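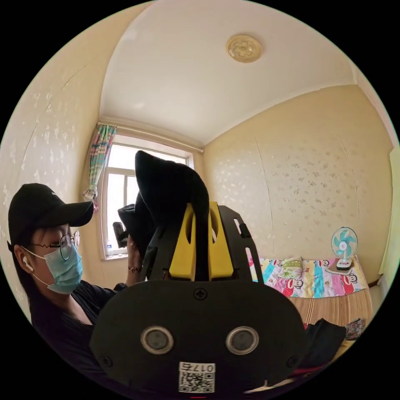 Nahuel Ibarra perguntou se a roupa preta esquenta mesmo mais que a branca ou se isso é coisa de vó. Boa pergunta, Nahuel. Vamos por partes, rapidinho.

Por que o preto é preto?

A luz do sol parece branca mas é uma mistura. Vermelho, amarelo, verde, azul, tudo junto. Quando ela bate num pano vermelho, o pano devolve o vermelho e engole quase todo o resto. Pano branco: devolve quase tudo. Pano preto: engole quase tudo. Sobra pouca luz pra chegar no seu olho, e seu cérebro chama isso de preto.

E a luz engolida, vai pra onde? Vira calor. A luz carrega energia, e energia não some. Fica no pano. Por isso a camiseta preta no sol do meio-dia esquenta mais que a branca. A vó tinha razão.

Mas calma. Na sombra a diferença quase desaparece. E roupa larga ajuda bastante, porque o ar passa por dentro e leva o calor embora.

Pra testar em casa

Você precisa de 2 copos iguais, água da torneira, um pedaço de pano preto e um de pano branco. Enrole um copo em cada pano. Mesma quantidade de água nos dois, senao não vale! Deixe no sol da janela de manhã até a hora do almoço. Depois ponha o dedo na água, ou um termômetro, se tiver. Anote.

Deu igual? Pode ser nuvem, ou pano fino demais. Tente de novo em outro dia.
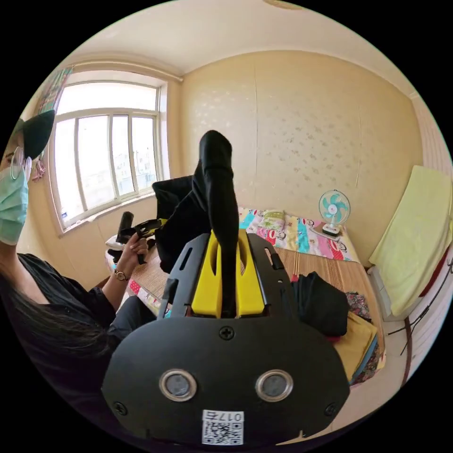 Por que a roupa preta desbota? A culpa é principalmente da lavagem e do sol. O corante é feito de pedacinhos minúsculos presos no fio. A água e o esfregar soltam alguns, a luz do sol quebra outros, e o preto vai virando um cinza meio marrom.

Dica: lavar do avesso, água fria, secar na sombra. Funciona com jeans tambem.

E de onde vem a cor preta?

Antigamente, de plantas. Cascas de árvore e umas bolinhas que nascem no carvalho, chamadas galhas, fervidas com sais de ferro. Demorava, cheirava mal e saía caro. Hoje quase todo corante de tecido é feito em fábrica.

Uma coisa legal: muito preto nem é preto puro. Pingue água numa mancha de canetinha preta em papel de filtro de café e espere. Aparece azul, às vezes roxo, às vezes amarelo. Tinta misturada!

Palavras difíceis

Absorver: engolir a luz.
Refletir: devolver a luz.
Corante: o que dá cor ao fio.

No próximo texto, por que o céu fica laranja de tarde.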